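October, morning, continuing the Pranard notebook

Started at 8:30 with the free-text answers. The question is still the same one: what do people say, and what do they not say, when they eat together at work. The full set is 3,459 returned forms, but only 733 have something written in the open box on the last page. Yesterday I coded 93 of them by hand and today I wanted to see if my codes survive a night of sleep. Mostly they do. I changed "polite silence" into two codes, "silence, comfortable" and "silence, waiting", and this took me most of the morning.

The reason is the Vollberg forms. At Vollberg almost everybody goes to the canteen at the same time, sits at the same table, and then many of them write that they hardly talk. The first time I read it I put it under "weak contact". I think this was my own habit speaking. In my home town, if six people sit at one table and do not talk, there has been a quarrel. At Vollberg they write things like "we eat and it is nice" or "my favorite half hour of the day". One form says only "Soup. Colleagues. Good."

The Skaner forms are the opposite. People there eat at different hours and often at the desk, but they write long stories about conversations. Many of these conversations happen at the coffee machine and last two minutes. So by the old codes Skaner is warm and Vollberg is cold, and I don't believe it anymore.

Things to remember about the old codes:

- "together" was used for the same room and also for the same conversation. These must be separate.
- "alone" was used also when the person writes that they want to be alone. Needs a second column for wish / no wish.
- jokes are not coded at all. Some of the Skaner answers are clearly jokes and I was counting them as complaints.
- the word "break" in the form means coffee for some people and lunch for other people. Too late to repair, but it should be written in the method part.
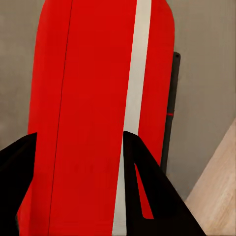

In the margin of my printed table another coder wrote that "silence, waiting" is impossible to see from a written answer, and that I am guessing at what the person felt. Same hand, lower on the page: we should keep one silence code and put the doubt in the comments column.

I thought about it during lunch (which I ate alone, with wish). The objection is fair for the short answers. For the longer ones I do not agree. When a person writes "I sit down and hope that somebody starts", the waiting is on the paper, I don't add it. So the proposal is: the waiting code only if the answer has a word like hope, wait, wish, try, or if the person describes looking for a topic. Everything else goes to plain silence. I lose the "comfortable" code then, or I keep it only when there is a good word in the same sentence -- nice, calm, rest. I will try it on the same 93 before touching anything new.

Afternoon

Recoding went faster than expected, finished before three. The waiting code became smaller and I trust it more. It comes more often from people who write that they are new at the company, also at Vollberg, where the others are so content with their soup. I did not expect a rule here and I don't claim one yet. It could be that a quiet table is restful only after you have learned that the quiet is normal. Before this, you think it is about you.

I remember this from my first year abroad. I was invited for dinner, and after the main course everybody became quiet and looked at the candles. I talked for ten minutes about trains. Later somebody told me it had been a very good evening, and what a lot I knew about trains.

The Lewis forms arrived in the after-lunch mail. Different paper, a little narrower, so the scanner feeds them crooked. Use the side guide and go slowly. Also at Lewis they translated "colleague" with a word which is closer to "friend from work", and this will push the answers up for sure. I put a yellow sticker on the folder. Do not mix Lewis with the other two before we talk about the translation.
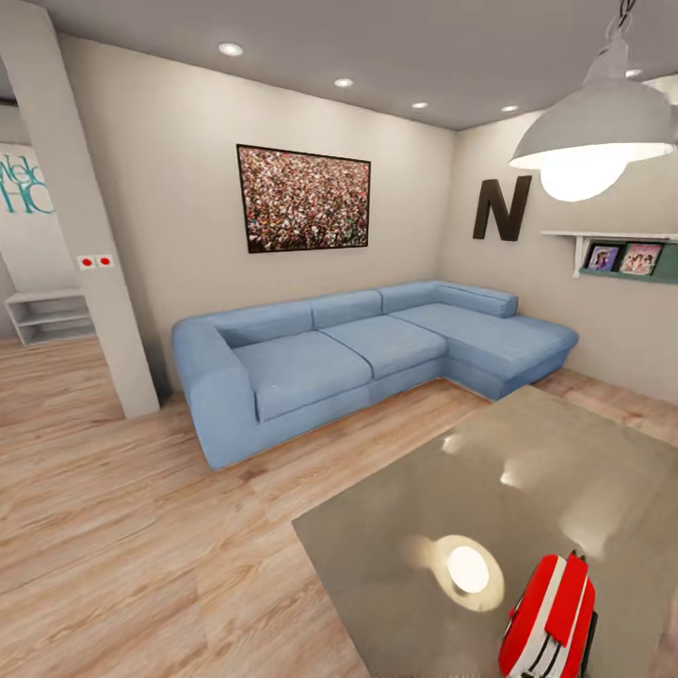
Should an answer written by two people together be coded once or twice? Once, with a "J" for joint in the comments column. There are 4 of these so far, all from Skaner, and in each of them the handwriting changes in the middle.

I like the joint ones very much. In one, the first person writes that the team always eats together, and the second person writes under it "on Mondays". I coded it as together, with the wish column empty, and I am not satisfied with it.

Small thing for the codebook: please write the code in pencil and the form number in ink. I found three forms with the number erased together with a wrong code, and I could match only two of them.

To do next:

- second coder goes through the same 93 with the new silence rule, without seeing my table
- write the rule for jokes, maybe one page with cases from Skaner
- ask Vollberg if new people get a fixed seat or choose it themselves
- Lewis: find the original wording of the question
- more pencils

Stopped at 5:15. The table is saved in the shared folder, the version with "two_silences" in the name is the old one -- don't use it.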